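3.2 Build and shop setup

The cell was put together in a shared workshop in Tembridge, evenings mostly, on a bench we had to give back by January. Frame is aluminum extrusion. Two arms on one front rail so the spacing can be changed with a hex key, no drilling. We call the whole thing Yurt, the name stuck from an earlier version with fabric sides. The fabric moved in the draft from the shop door and had to go. Walls are now flat panels with patterned wallpaper, the printed damask kind, glued on and trimmed by hand. A patterned backdrop was wanted for the tests in Section 4, plain walls made things too easy for the tracker.

Cabling took longer than the frame. First try had the cables zip tied tight to the links and the elbow pulled a connector out inside of a day. Second try leaves a loop at each elbow and clips along the white links only. See Figure 3 for the arms as mounted. A. Shahbazi redid the clips twice, the ones we use now are printed and can be snapped off without tools.

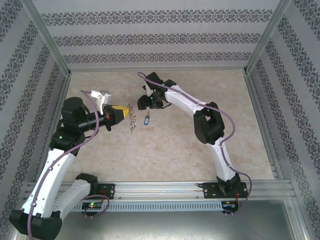 Figure 3. Yurt cell, both arms on the front rail, chain and blue tag in the workspace.

Soft and tangled objects were the point of the build so the object set leans that way: chains, cord, key rings, tags. Chain is the worst of them. It changes shape every time it is touched and the links shine, so depth readings drop out. We logged 3683 grasp attempts over the build period, 59 of them thrown out for a loose wrist screw on the left side that we caught late. Thread locker fixed it. Should of used it from the start.

Control runs on the Preltano board set, firmware unchanged. Homing is manual: power up, hold both arms at the marks, press enter. Takes 17 seconds if you are used to it. N. Te Moana wrote the startup check, which refuses to run if either arm reports a joint past its limit. Annoying but it stays in.

Not done yet: a lid, and a better floor. The marble-look sheet was what the shop had, it has stains on it and we did not try to get them out. Lighting is the shop's ceiling tubes, so runs after dark and runs at noon do not match, see Sectoin 5 for how we handle that. Parts list and the Prusivska clip files are in the appendix.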